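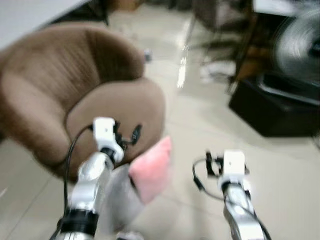 Figure 2. Brown upholstered armchair on a tiled floor.

Section 5: Attic Moisture Monitor – Installation and Set-Up

The Colell moisture monitor records humidity and temperature on the underside of the roof deck. It is supplied with one base unit, two wired probes, a mounting bracket and a bag of screws. Read this section in full before going into the attic.

5.1 Before you begin

Note: If the roof has been replaced in the past 20 days, wait before fitting the probes. New decking gives off moisture and the first readings will be high.

CAUTION: Step only on joists or on a fixed walkway. Ceiling drywall will not hold a person's weight.

CAUTION: Do not drive screws through the roof deck. Use only the short screws in the bag marked D.

5.2 Mounting the base unit

1. Choose a rafter or truss near the attic hatch that can be reached without crossing insulation.
2. Hold the bracket against the side of the rafter, with the arrow pointing up, and mark both holes.
3. Drill pilot holes and fasten the bracket. Hand-tighten only.
4. Slide the base unit down onto the bracket until it clicks.
5. Leave the power off for now.

5.3 Placing the probes

1. Run probe A (gray lead) to the north slope, or to the slope that gets the least sun.
2. Fix the probe to the underside of the deck, midway between two rafters. Keep it clear of roofing nails that come through the deck, as frost can form on the points and drip.
3. Run probe B (white lead) to the lowest point you can safely reach near the eaves. Do not block the soffit vent.
4. Clip the leads to the rafters. Leave a little slack at each end.
5. Push both plugs into the base unit. The sockets are keyed – if a plug does not go in easily, turn it over.

Note: Houses with a ridge vent and a bath fan ducted through the roof should have probe A placed on the same slope as the duct.

5.4 First start

1. Switch the base unit on. The status light blinks amber during the self-test.
2. Wait for steady green. If the light turns red, check the plugs and see Table 5.
3. Press and hold SET until the display shows ZONE. Select the climate zone from the chart inside the back cover.
4. Press SET again to save.

The unit stores up to 3,000 readings. When the memory is full, the oldest readings are overwritten. To keep them, copy the log to the Zeleke reader before that point.

5.5 Setting the alarm level

The factory alarm level suits asphalt shingle roofs over a vented attic. For metal panels, or for decks with Wostura underlayment, lower the level by one step. Unvented attics with spray foam need a different probe (Flarkov type, sold separately) and are not covered in this manual.

Questions on probe placement can be sent to Emese Hegyi, Technical Support, at the address on the warranty card. Include the serial number and the roof type.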